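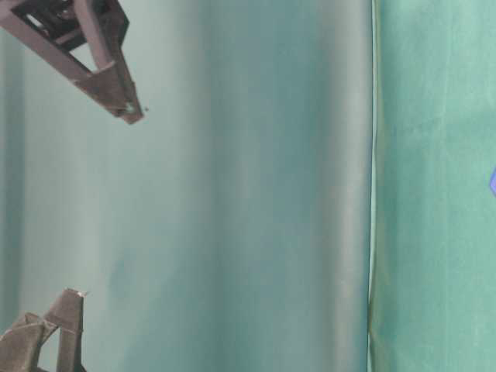 Duluth, April

What to clean a big pale teal surface with??

GudrunH
Need help quick. Pale teal, smooth, takes up most of the pic. Came with the space so no idea what the finish is, paint or some kind of coating. Want to wipe it down weekly w/o dulling it or turning it patchy. Have a bottle of Kunix under the sink, never opened. Also some Prornine wipes. Safe or no? Don't want to repaint, matching that color sounds like a nightmare.
Thx, Gudrun Hägglund

flatbrush49
Don't start with the Kunix. Warm water, drop of dish soap, soft cloth wrung out hard. Then plain water, then dry it. Try a corner first, wait til it's dry and look at it sideways in daylight. If color comes off on the cloth it's probaly flat paint, so stop rubbing. No scrub pads, no powder.

Amundsen_R
prornine is fine i use it on everything

tealdeer
Used Prornine wipes on a satin finish once and got streaks, had to go over it twice with water. So maybe not. For color match, paint store can scan a chip the size of a quarter. Mine came out a hair too green but ok once dry. Keep the label from the can!!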